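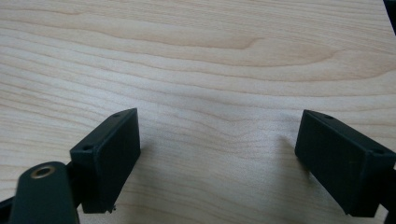 Zuletzt geändert: November, 16:40 Uhr

Projektbericht: Eine Tischplatte für den Werkraum

Eigentlich wollten wir ja ein Regal bauen! So stand es jedenfalls in unserem ersten Antrag, und dann hat Laine Paju bei der Besprechung gesagt, dass wir im Werkraum gar keine Wand mehr frei haben (stimmt leider). Also ein Tisch, und von dem Tisch hat mich von Anfang an vor allem die Platte interessiert. Das Gestell haben Rok Radonjić und Zlatko Mladenović übernommen, dazu gibt es einen eigenen Bericht von den beiden.

Das Holz

Wir haben lange über die Farbe diskutiert. Selma Trajkovski wollte etwas Dunkles, ich wollte unbedingt etwas Helles, weil unser Raum im Winter schon düster genug ist. Am Ende wurde es hell, beige mit einem Stich ins Cremefarbene, und ich freue mich jedes Mal, wenn ich reinkomme. Am schönsten finde ich die Maserung: Sie läuft in Wellen quer über die Platte, und ein dunkleres Band macht dazwischen lange Ovale und solche spitzen Bögen, fast wie Kirchenfenster. In der Tischlerei nennt man das Fladern, das Wort kannte ich vorher auch nicht. Es entsteht, wenn der Stamm tangential aufgeschnitten wird, also seitlich an der Mitte vorbei.

Das Schleifen

Hier ging die meiste Zeit drauf. Angefangen haben wir mit 80er Papier, dann 120, dann 180, und zum Schluss 240 von Hand. Immer mit der Faser! Ich habe am ersten Nachmittag einmal quer geschliffen und durfte die Stelle danach komplett neu machen, die Riffel sah man bei schrägem Licht sofort. Zwischen den letzten beiden Durchgängen haben wir die Platte mit einem feuchten Lappen abgewischt und trocknen lassen, damit sich die Fasern aufstellen. Kalliopi Nedeljković kannte das von ihrem Praktikum bei Clorkus, und der Unterschied beim Drüberstreichen war wirklich riesig.

Die Oberfläche

Zur Wahl standen ein Öl von Rerano und ein Klarlack von Somex. Wir haben beides auf Reststücken ausprobiert und über Nacht liegen lassen. Das Öl hat sich toll angefühlt, aber das Probestück wurde uns zu gelb, also Lack, drei dünne Schichten, dazwischen ganz leichter Zwischenschliff. Die Platte ist jetzt glatt und glänzt ein bisschen, ohne dass es nach Plastik aussieht. Vor dem Lackieren bitte den Boden fegen und dann eine Stunde warten, uns ist beim ersten Mal lauter Staub hineingeflogen.

Kosten

Für Holz, Papier und Lack haben wir zusammen 123 Euro ausgegeben. Die Zwingen waren geliehen.

Was noch fehlt

Die Kanten auf der Fensterseite will Selma noch einmal brechen, die sind mir am Unterarm auch zu scharf. Außerdem brauchen wir Untersetzer, bevor der Erste seine Teetasse abstellt. Rok hat noch Filz zu Hause und bringt ihn mit.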